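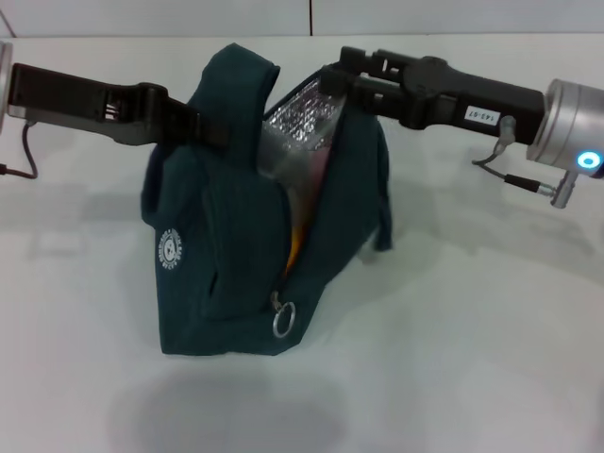 **Teleop corner: lunch bag week**

Quick one this time, the grant report is eating everybody's mornings.

We've moved off the towels and onto bags. Soft insulated lunch bags, zipper, foil lining, strap on top. Two arms, one operator, white table. The task as written: get hold of the bag, unzip it, spread the opening, take out what's inside, set it down. Sounds like nothing. Took Lajos most of the first day to get a clean run start to finish, and he's our best pair of hands.

Trouble is the cloth. A box stays put while you think. A bag slumps. Let go of the strap and the whole top folds in on itself, so the left arm basicaly has to hold on the entire time and the right does the work. We tried it the other way around, left for the zipper, and everyone hated it.

Zipper notes, from Lajos Boros:

- Bags with a ring pull only for now. Flat tabs slide out of the fingers.
- Pull along the zipper line, slow. If the cloth bunches, stop and re-grip the strap, don't yank.
- When you spread the opening, take the rim and the foil together. Foil alone tears. (We are down two bags already.)
- Pause a beat before reaching in. The policy seems to like a clear break between steps — so does whoever labels the thing afterward.

Where we're at: 54 demos on the teal bag, 40 kept. Most of the tossed ones were dropped straps. A few were me bumping the table, sorry. Target is 400 across all the bags before we train anything serious, but Zhuoran Peng ran a small test on the first batch anyway, just to see. It grabs the strap nearly every time. Finds the ring maybe half. Then it sort of tugs at the air next to the zipper and looks busy. Zhuoran thinks the head view loses the ring against the shiny lining and wants more runs with the bag turned at different angles. So please turn the bag! Don't set it down the same way every time because it's comfortable.

Hand guiding vs. remote: we did both for the first few. Moving the arms by hand is faster to learn but your own sleeves end up in the video and two arms at once is a pain by yourself. Sticking with the remote rig for bags. Hand guiding stays for the Peline drawer task, where one arm is plenty.

Other stuff:

- Operator slots are 4 hours max, with a real break in the middle. Wrists, people.
- Log your drops. A failed run with a note is more use to us then a failed run without one.
- Vermeulen room is booked for Clemarance visitors Thursday, so no recording that day.
- If you have an old lunch bag at home, any color, bring it in. It may not come back in one piece.

Next up is closing the zipper again, which Lajos says is worse. Sign-up sheet is on the door.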